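Home Talks Schedule Speakers Archive Contact
12 shares 3 comments

Speaker notes: Water in porous materials, and why drying takes longer than planned
Saturday session, second slot. Speaker: Behrouz Karimi

Slide 1. Title
Leave up while people sit down. Mention that the slides and the Tetwood data will be on the archive page in August.

Slide 2. The question
Take a porous solid, fill it with water, leave it in still air. How does the drying rate change with time? Most people in building work assume a steady curve. The measured curve has two main stages with a fairly sharp break between them. The rest of the talk is about that break.

Slide 3. Terms
Porosity: volume of open space divided by total volume. Saturation: share of that open space filled with water. Keep these apart. A brick and a sponge can have the same saturation and hold very different amounts of water. Questions from the Sondau talk showed that half the room had mixed them up by slide 6, so say it twice.

Slide 4. Capillary rise
Narrow pores pull water harder than wide ones. Pressure across the curved water surface goes as one over the pore radius. Write the formula on the board. Do not derive it. Anyone who wants the derivation can have the handout.

Slide 5. Familiar porous solids
Keep this short. Sponges have pores you can see, so they are useful for setting the picture before moving to plaster, where you cannot.
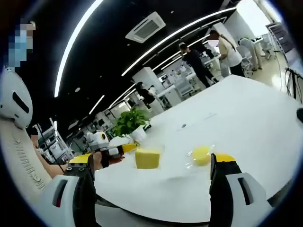
Slide 5. Yellow sponges, one rectangular and one round, with clear plastic containers.

Point to make: outer shape matters for drying because it sets the ratio of exposed surface to volume. Pore size matters for a separate reason, covered on slide 7. Move on.

Slide 6. Stage one
Water reaches the surface through connected liquid paths. The surface stays wet, and the rate is set by the air: temperature, humidity, air speed. The material hardly enters into it. Plot for the Paiva plaster is nearly flat here. Point at the flat part and wait.

Slide 7. The break
Liquid paths to the surface fail. The drying front moves inside. From here water has to leave as vapor through the dry layer, and the rate drops. Finer pores hold the paths together longer, so the break comes at lower saturation. Eugeniusz Żak raised the matter of salts after the last version of this talk. Salts shift the break and can block pores near the surface. Say that it is outside the scope and give his reference.

Slide 8. Test setup
Three samples of each plaster, sealed on all sides except the top. Pore diameter in the coarse mix peaks at 300 microns. Samples weighed at fixed intervals, same balance throughout. Stage one ended at 145 hours for the coarse mix. The fine mix was still in stage one at 500 hours, when the run was stopped. Admit that the run was too short.

Slide 9. What this means on site
A fan helps a lot in stage one and very little in stage two. A surface meter reads low once the front has moved inside, while the core may still be wet. The Wondia job was painted on the strength of a surface reading and the paint blistered. Show the core sample figures next to the meter log.

Slide 10. Open points
Layered walls. Cycles of wetting and drying. Cracks, which act as wide pores and empty first. If time is short, skip the layered walls and go to questions.

Backup slides: balance calibration, humidity log, handout with derivation.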